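Which brings me to hangers. I own 32 of them, and I will defend the plain white plastic kind to anyone! Wood looks lovely in a catalog (I see you, Bekon), but it eats up the whole rail and my closet is tiny.

My other strong opinion is that jackets belong out in the open from September on. If I have to dig for a coat, I just wear the same sad sweater again.
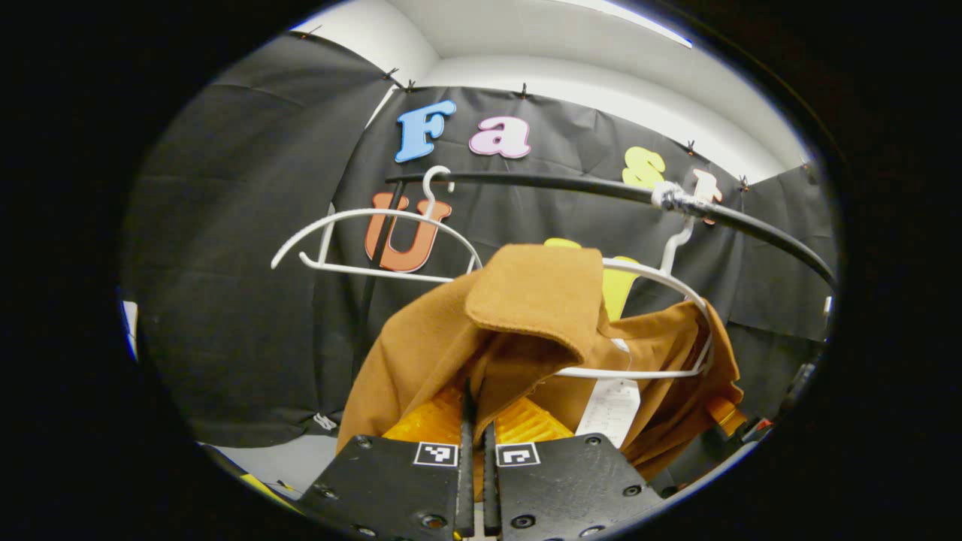

The mustard jacket, with a spare hanger next to it.

I always leave one hanger empty, too. My sister thinks it's a waste of space, but then she drapes everything over a chair. An empty hanger gets used, at least in my house, and a thick jacket keeps its shoulders so much better than it does on a hook by the door.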